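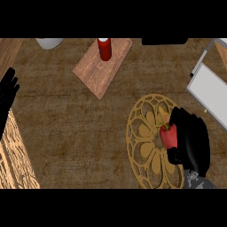

Simulated tabletop task at the Brinov site, right hand closed on the bell pepper.

The Brinov lab opened its teleoperation floor to visitors for one afternoon in September. I went with Erdal Uysal from our Tarnville office. We are looking at ways to teach two-handed picking without writing the motions by hand, and Brinov does most of its teaching in simulation before any hardware is switched on.

Danica Doležal runs the floor. Visitors were split into small groups and taken first to the operator stations. An operator wears a pair of tracked gloves and a headset. Finger angles and wrist position are read from the gloves and mapped to two black multi-finger hands in the simulator. Each attempt is logged as a demonstration, with joint positions, contact forces and rendered views stored together.

The task on display was kitchen sorting. The operator has to pick up food items on a cluttered table that also holds things to be left alone: a cutting board with a red can on it, a white bowl, a framed white panel, an openwork trivet. The red bell pepper is the harder grasp. Its surface is lobed, and the fingers have to close around it without pushing it away. In one attempt the right hand held the pepper over the trivet with a yellow item between the fingers as well. Doležal said such grasps are kept in the set and tagged for review.

The kitchen set stands at 2492 demonstrations, of which 1112 have passed review. Rejected ones are mostly dropped objects and glove tracking faults. A new operator records 48 practice attempts before any are kept. Table textures and object positions are changed between attempts by script.

I had ten minutes at a station. Depth is difficult to judge at first, and I closed the hand short of the object several times. There is no force feedback in the gloves. Contact is signaled by a tone, and I found it late.

Ilir Kovačević gave the closing talk, on training. A policy trained on 400 demonstrations reached for the correct object but often released early. He showed no results from real hardware. Erdal asked about transfer and was told that work starts next, on the Jelínek arms.

Slides are to be sent to everyone who signed in at the front desk. The floor is up one flight of stairs, and the elevator was out of service.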